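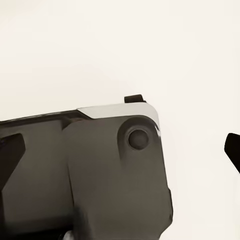 Jul 19, 2025

Got to the inn a little after four. The drive from Clusent was longer than I expected, mostly because the river road is down to one lane past the feed store and a truck with hay on it was ahead of me the whole way. I parked on the gravel by the side porch and carried my own bags up.

They call it the Panasiuk House, and each room has the name of a town instead of a number. I am in Trirnen, second floor at the back. I had asked for the front room when I booked in May and was told it might open up. It did not. The back room is quieter anyway, and the window looks at an orchard and a chicken yard. The bed is high enough that there is a step stool next to it. The mattress is firm. Two pillows are feather and I moved those to the chair.

The bathroom is across the hall but it is private, with its own key. Clawfoot tub, and a hand shower that has to be held. The hot water took a long time to arrive. I ran it while I unpacked and it was fine after that. There is a robe on the hook. I have never used a robe at one of these places and did not this time.

Rate is 407 for the two nights with breakfast, tax extra. I paid the deposit in May and the rest today at the desk. They take cards now. The last time I stayed, before the new owners, it was checks only.

Walked the grounds before supper. The brochure says the house sits at 1464 feet, and you do notice the air is cooler than in town. The path goes down past the herb beds to a pond with a bench. The bench has been painted recently. The roses by the arbor were mostly finished and the beetles have been at the leaves. Somebody was setting up folding chairs on the lawn for a wedding tomorrow. I asked at the desk if that would be loud and was told the music stops at 8. We will see.

No supper served here except by arrangement, so I drove to Skitora, the place by the old depot. Had the trout and green beans. The trout was good and the beans were from a can. Six tables taken when I left. Bought a jar of plum jam at the register for home.

Back by dark. There is a parlor downstairs with a shelf of paperbacks and a jigsaw puzzle somebody left half done on the card table. I put in part of the barn roof and gave up on the sky. Tea and shortbread are left out on the sideboard for guests. The shortbread was a bit soft.

Things to ask at the desk in the morning: a fan, a second blanket in case, and whether checkout can be noon. Also the closet door will not stay shut. I put my shoe against it.

Breakfast is in two seatings. I signed up for the early one. The card on the dresser says baked eggs with tomato, biscuits, and melon, and to mark down allergies, so I wrote walnuts.

Window is open. Frogs down at the pond, and a dog somewhere past the orchard. Called home and everything is fine there. The cat ate. Going to read a little and turn the lamp off.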